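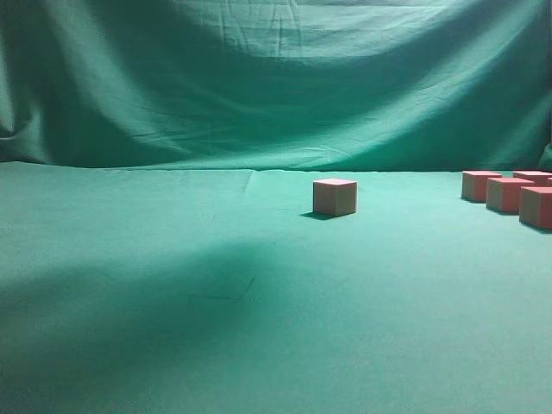

The cubes on the green cloth, one out on its own and five together at the right.

2022-05-17
By Mariama Akpalu

I went along to the Prurnside toy library this week expecting a cuppa and a quick look at the new block sets, and I came home two hours later with a head full of opinions about green cloth. Such is the life of your local reporter!

The toy library has been working on a proper catalogue of everything it lends out, all 191 sets of it, and the wooden blocks are up now. Elikem Nyarko has been running the job since March. He's got the back table covered in a sea-green cloth with another sheet hung behind it, and I have to say the colour is lovely. Pinkish-red and plain timber look terrific against it. He tried white first (too glary) and then a brown blanket from home, which he says made everything look like it was for sale at a garage clearance.

The cloth is from Galden, the fabric shop next to the chemist, and it cost $39 for both pieces off the remnant table. I asked whether anyone planned to iron the one at the back. Elikem said he'd done it once, it took most of an evening, and it went straight back to creases the minute he hung it up — so he's made his peace with the wrinkles. Fair enough. I haven't ironed a sheet in my life. 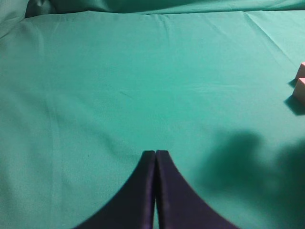

Green cloth across the tabletop, with a long soft fold down the left.

The blocks are part of a set called Pelik, which older readers might remember from kinder. They were donated by the Hoani family when their youngest started high school, and they've been borrowed 59 times, mostly by the same few households, if the cards are anything to go by. I had a go at stacking while I was there and I'd forgotten how satisfying a plain cube is. No batteries, no songs, and you can make a tower or a wall or a very small bench for a teddy.

Elikem likes to start with one block by itself and keep the others grouped off to the side. He reckons parents want to see the size and the grain of a single piece before they care how many are in the bag. I'd have just tipped the lot out, but I've looked at his pages next to the old ones and his are much nicer to browse.

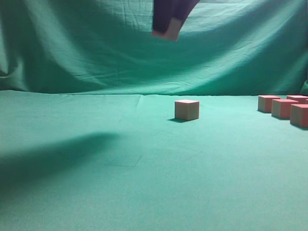
Puzzles are next, then the dress-ups, which he's a bit nervous about (how do you fold a dragon?). The whole thing is being paid for out of a $3,000 community grant, and most of that is going on new shelving and storage tubs, with a little put aside for replacing lost pieces.

If you've got any stray Pelik blocks at home, down the back of the couch or in the bottom of the toy box, please drop them in at the desk. The printed catalogue will sit on the counter once the puzzles are finished, and you can flick through it even if you're not a member. Borrowing is still two weeks, and yes, they'd like the bags back as well.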